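For my project I looked at the old pilot launch Reltberg, which worked out of Kurko harbour until she was sold on. I got a bit carried away with the logbooks (there are loads!) and read 400 pages in November. They list 2,369 trips, and Gøran Ljungberg very kindly helped me with the handwriting. My favourite bit is the winter she towed the ferry Pokel home, which took five hours.
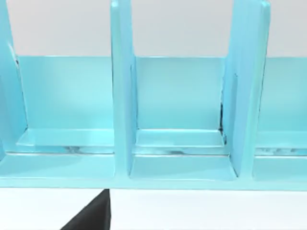

I still don't know who paid for her second engine, so that's next on my list.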